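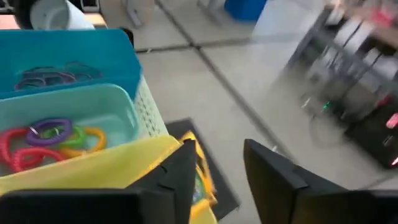

塑料收纳篮与螺旋钥匙圈

Vanderell 私募信贷团队招聘:投资者沟通与文案专员

先说清楚我们是做什么的,免得您读到第三段才发现投错了地方。Vanderell 安排私人公司贷款:一头是需要钱的中型企业,大多是做了二三十年生意、银行却总觉得"再看看"的那种;另一头是愿意把钱借出去、拿利息、并且能接受几年内动不了这笔钱的投资者。我们夹在中间,看账本,写文件,催季报,偶尔被两头同时埋怨。

目前团队有 17 个人,在管贷款 84 笔。办公室在 Jusville 老邮局的二楼,电梯时好时坏,信贷委员会倒是准时得令人心烦。

为什么招人

上一位做这份工作的同事调去了我们在 Ernurberg 的办公室,专门负责借款企业那一侧。她走之前留下一份交接文档,写得极好,好到我们意识到剩下的人谁也写不出来。之后几个月,投资者季报由信贷分析师轮流执笔。分析师们算得很准,可是有一封信里"息税折旧摊销前利润"连续出现了六次,一位老客户回信问我们是不是在按字数收费。

所以我们需要一个会写字、也看得懂数字的人。两样都要,次序可以商量。

您要做的事

每季度给投资者写信,说明每笔贷款的近况。正常还款的,一段话交代完;出了问题的,把问题写在第一句,别藏在第四页的脚注里。我们有过把坏消息写得像天气预报的历史,现在想改。

为新贷款编写投资说明。您会拿到信贷团队的分析报告,通常很长,夹着只有作者本人看得懂的缩写。您要把它改写成一位退休牙医愿意读完、读完还能向家人复述的东西。风险部分不许比收益部分字号小,这一条是 Larasati Raju 亲自定的,她主管投资者关系,随身带尺子。

维护网站上的常见问题。现有版本里最常见的问题是"我能不能提前把钱拿出来",答案绕了三百多字才说到"一般不能"。请把它改短。

接听投资者电话。每天上午 9 点半到 11 点由您值守,其余时间大家轮班。来电者多数很客气,少数想聊利率走势,还有个别人想聊我们的利率走势判断为什么错了。您不必辩护,记下来,转给 Hakim。

参与 Quintero 项目。这是我们正在重做的投资者后台,目标是让客户登录以后能看到自己借出的每一笔钱、收到的每一期利息,以及下一期什么时候来。旧系统也能看到这些,前提是您知道要点那个写着"其他"的按钮。您负责界面上的全部文字,从按钮名称到报错提示。

我们希望您

在金融、会计、法律或财经媒体做过 3 年以上,写过给外行看的东西,并且有样稿可以拿出来。

能读懂一张资产负债表,知道担保和优先受偿是怎么回事。不要求您会搭模型,但别人搭的模型里如果现金流凭空多出一截,您最好会皱一下眉头。

中文书面表达扎实,英文能读合同、能写邮件。

敢于删掉上司写的句子。上司会不高兴,通常持续到午饭。

熟悉金融产品宣传方面的合规要求是加分项。不熟悉也行,合规部的同事会教您,他们教得十分详尽,您会有机会怀念不熟悉的日子。

我们不太需要

"赋能"、"抓手"、"闭环"用得得心应手的人。也不需要承诺"稳赚"的人,这类人才市场上供应充足,我们建议他们离我们的投资者远一点。

待遇

薪资面议。我们知道这四个字很讨厌,所以第一次通话时就会告诉您区间,不会等到终面再请您猜。固定年终奖金一份,浮动奖金与文件质量和投资者留存有关,与卖出多少金额无关。写说明书的人按销量拿钱会发生什么,这个行业已经试过很多遍了。

年假从第一年起按全额计算。每周可在家办公两天,季报发送前那一周除外,那一周所有人都在办公室,吃同一家店的馄饨。

公司支付一项专业资格考试的报名费和教材费。考不过可以再报一次,第三次请自理。

试用期 6 个月。听着长,主要是为了让您完整经历两轮季报。有人在第一轮之后觉得这工作挺有意思,也有人在第二轮之后改了主意,双方都算知情。

怎么申请

请发来简历一份,以及一篇不超过八百字的短文,题目如下:一家做冷库设备的公司,连续两期利息都晚付了几天,管理层说是大客户回款慢。请给借钱给它的投资者写一封信。没有更多资料了,现实里第一天往往也就知道这么多。您可以在信里说明还需要查什么,但请别编造公司没说过的话。

短文我们会先看,简历后看。Hakim Wibisono 主管信贷,他会读每一篇,也会在上面用红笔写字。进入面试的申请人可以拿到那份批注,没进入的来信索取也会给。字迹难认,请多包涵。

面试分两轮。第一轮电话,半小时。第二轮到 Jusville 办公室来,上午改一份真实的旧季报(客户名称已隐去),下午和 Larasati、Hakim 各谈一次。外地申请人的往返车票由我们报销,请保留票据,我们的财务对票据有感情。

申请二月底截止,希望您春天到岗。材料请通过本页底部的表格提交,每一份都会收到答复。附件请用常见格式,文件名写上您的姓名,上一轮我们收到了许多份名叫"最终版"的简历。

本职位为全职,工作地点 Jusville,不接受猎头推荐。

本页内容仅供招聘之用,不构成任何投资建议或要约。向私人公司放贷可能损失本金,这句话您入职以后会经常写到。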